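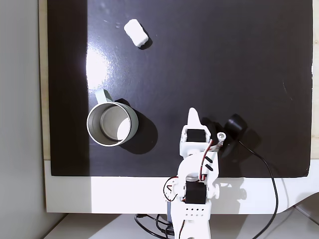 Cleaning and polishing gloss black panels

Applies to gloss acrylic and lacquered panels used as desk tops, shelf faces and cupboard doors. It does not apply to matt or satin finishes, which will turn patchy if polished.

Gloss black shows every mark. Most marks on a panel in daily use are grease, dust or dried water, and these come off with washing alone. Polish only what is left after washing. Each round of polishing removes a little of the surface, and on thin lacquer the edges go first.

You will need

Two buckets
Washing-up liquid, unscented
Distilled water
Three clean microfibre cloths, labels cut off
Wet and dry paper, 2,000 grit
Fine plastic polish (Nilum or similar)
A torch

Washing

1. Blow or vacuum loose dust off the panel. Do not wipe it dry.
2. Add a few drops of washing-up liquid to a bucket of lukewarm water. Fill the second bucket with clean water for rinsing the cloth.
3. Wipe in straight, overlapping lines with almost no pressure. Rinse the cloth after every second pass.
4. Wipe again with distilled water. Tap water in hard water areas leaves white rings.
5. Pat dry with a fresh cloth.

Checking for scratches

Switch off the ceiling light and hold the torch low, nearly level with the surface. Smears will move under a damp finger. Scratches will not. Run a fingernail across each scratch and mark any that catch it with a small piece of masking tape alongside.

Polishing

1. For scratches that do not catch a nail, go straight to step 3.
2. For deeper scratches in acrylic, soak the paper for ten minutes and sand lightly in one direction, keeping the area wet. Stop when the scratch has gone and the patch is evenly dull. Do not start with 600 grit on gloss black. Do not sand lacquer.
3. Put a pea-sized amount of polish on a cloth and work it in small circles until it turns clear.
4. Buff with a dry cloth and check again with the torch.

Leave the panel clear overnight before putting anything heavy on it. Avoid glass cleaners containing ammonia or alcohol, which can cause fine cracks in acrylic.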